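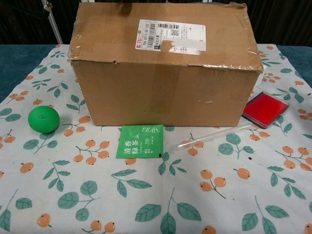 Reading the Salt Road: How Field Survey Is Changing the History of Seixas

For most of the last century, the history of the Seixas valley was written from its churches. Scholars came to record the carved doorways, copied the inscriptions and left. The land between the villages received little attention, and the medieval salt trade that paid for much of the building was known mainly from toll lists and a handful of court cases.

The Sornum Project was established to correct that imbalance. It brings together archaeologists, soil scientists and historians of the medieval economy, and its purpose is to trace the route by which salt moved from the brine springs at Plokmont to the river landing at Detville, a distance of 31 miles. The project studies the road itself, along with the wells, shelters, pens and storehouses that made regular travel possible between the tenth and the fourteenth centuries.

A road in pieces

Very little of the salt road survives as a continuous feature. On the upper slopes it can be followed as a shallow hollow worn into the chalk by pack animals. In the lower valley, where plowing has been heavy, it disappears for long stretches and must be found by other means.

The team began with older maps and aerial photographs, marking field boundaries that seemed to respect a line no longer in use. These were then checked on foot. Walkers moved across each field at fixed intervals, collecting pottery from the surface and recording the position of every find. The survey has so far covered around 2,000 acres, most of it between Plokmont and the first river crossing.

The results have altered the accepted picture. The toll lists name only four stopping places. Fieldwork has identified 13, several of them with evidence of repeated rebuilding. Most are small - a walled yard, a cistern and one or two rooms - and they stand closer together than a day's travel would require. The project team now considers that many served local herders as well as salt carriers, and that the road grew out of an existing network of seasonal paths.

Evidence from the kiln sites

Pottery has proved the most useful guide to dating. The brine at Plokmont was boiled in coarse, thick-walled vessels that broke easily and were discarded in large numbers. Pieces of the same ware appear along the entire route, which suggests that salt was sometimes carried in the pots in which it had been made.

More than 200 of these fragments have been selected for thin-section study, in which a slice of the clay is examined under a microscope to establish its source. Early samples point to two separate clay beds. One lies beside the springs. The other is close to Detville, at the opposite end of the road, and its presence at Plokmont was not expected. It may mean that empty vessels were carried upstream on the return journey, although imported clay cannot yet be ruled out.

Charcoal from the boiling hearths offers a second line of inquiry. The oldest hearths burned oak almost entirely. By the thirteenth century the fuel was a mixture of hazel, thorn and other scrub, a change consistent with heavy pressure on the surrounding woodland. Court records from the same period mention disputes over cutting rights, and the two bodies of evidence will be published together.

Work still to come

The coming season will concentrate on the lower valley. Geophysical survey is planned for the fields west of Detville, where a dense scatter of tile and slag may mark the storehouse described in the last of the toll lists. Small test trenches will follow if the landowners agree.

The project is also preparing a public map of the route, with a short account of each stopping place. Some locations will be shown only approximately in order to protect them from unauthorized digging. Sections of the upper road already lie on public footpaths, and walkers are asked to leave surface finds in place and report them to the museum at Seixas, which holds the project archive and will house the finished collection.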